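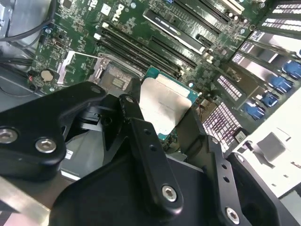 Dans quel ordre démonte-t-on une unité centrale ?
On commence par ce qui gêne l'accès (panneau, câbles, refroidisseur), on passe au processeur et à la mémoire, et on garde l'alimentation et la carte mère pour la fin.

Séance 3 : ouverture et identification

Matériel par poste : un tournevis cruciforme, un bracelet antistatique, des sachets, la fiche Jestdale. La machine est couchée sur le flanc, cordon secteur débranché. Appuyer une fois sur le bouton de mise en marche avant d'ouvrir.

Processeur. Soulever le levier, puis la plaque de maintien. La puce se prend par les bords, sans toucher les contacts ni ceux du socket. Essuyer l'ancienne pâte thermique avec un chiffon non pelucheux.

Mémoire. Écarter les loquets aux extrémités du connecteur et tirer la barrette bien droit. Noter la référence de l'étiquette avant la mise en sachet.

Pile. C'est la pile bouton ronde, sur la carte mère. Sur les cartes courantes elle fournit 3 V.

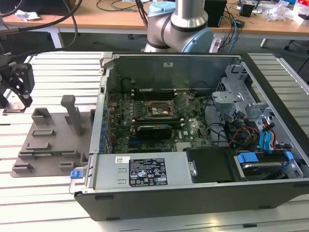

Lysenko, atelier de maintenance, centre Brenau
Support de cours, mise à jour d'avril

Dans un boîtier couché, repérer d'abord les grands volumes : bloc d'alimentation, cage des disques, carte mère. Sur ce modèle, les pièces en plastique bleu côté cage et le loquet bleu au bout de l'alimentation se manœuvrent à la main. Lire l'étiquette du bloc d'alimentation et recopier les tensions dans le tableau de la page 14.

Le bloc d'alimentation ne s'ouvre jamais, même débranché.

Barème : 50 points pour l'identification, 50 pour le démontage, total sur 100. Une pièce rangée sans étiquette compte comme non identifiée.

Les sachets remplis vont dans le bac Flalance, au fond de l'atelier. Rapporter la fiche signée à la séance suivante.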